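Lustley Animal Actors Co-op, minutes of the October meeting

I took the minutes again, so they come out the way I talk. We got going at 7 p.m. in the feed office at Lustley. 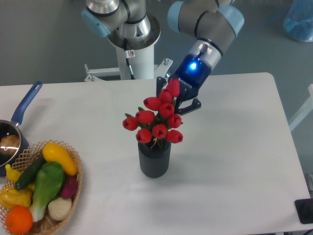 The goat side of the barn wanted it written down before anything else that they were promised a bigger pen in spring and are still waiting, and that the goats have worked more shooting days than the horses this year. So it's written down! I looked it up afterward and they're right about the shooting days. The pen goes on the list for next time.

Last month's minutes: approved, with one fix. I had put that the donkey was in the Droder commercial. It was the mule. Sorry, mule.

Droder job. Droder wants geese for a period film, walking up a lane past a church, and they'd like 100 of them. We have 9. There was a lot of laughing and then a pretty good talk. One member has a cousin with a flock, but those birds have never been near lights or a crew and would be in the next county by lunchtime. Most of us felt we should offer our own geese for the close shots and let Droder fill in the back of the lane however they like. I'm writing to them this week. I'll also ask again who cleans the lane, because last time it was me with a borrowed shovel.

Trailer. The floor in the old horse trailer has gone soft near the ramp. The repair quote from Lepik came in at $3378, and that covers the floor, new ramp springs and the wiring for the tail lights. A few people thought this was steep for a trailer that old. Somebody asked if we could do the floor ourselves and only pay Lepik for the springs and wiring (I'm all for it, I like a weekend with a saw). We voted to ask for a split price and decide by email. Until then no horses ride in it. Sheep are fine if they load from the side door.

Training hours. The ring is getting crowded on Saturdays. The dog people want it early while it's cool, the pony people want it early for the same reason, and the llama doesn't care but its owner does. We settled on dogs until 10, ponies after that, llama whenever there's a gap. We'll try it for 6 weeks. Please put your name on the sheet by the tack room door and please use a pen, the pencil ones rub off.

Drondiso. This is the new booking site a couple of us have been trying out. You put up your animal with its height, color and what it can do on cue, and the film companies look through. I've had two messages from it so far, one serious and one asking if my pig could drive. Views were mixed. The fee comes out of each booking and nobody could find where it says how much. I said I'd call and ask before any more of us sign up.

Vet visit. Hooves and shots are coming up for everything in the lower barn. Bring your own paperwork, and if your animal bites, say so first. We had a long side talk here about the gray pony, and I stopped writing for most of it.

Other business. The hay is in and it smells great. The gate by the creek is sticking again, so lift it as you pull. Somebody left a green halter on the fence and it's hanging in the office now.

We finished at a quarter to nine. Next meeting is in November, same room, and I'm bringing the chili.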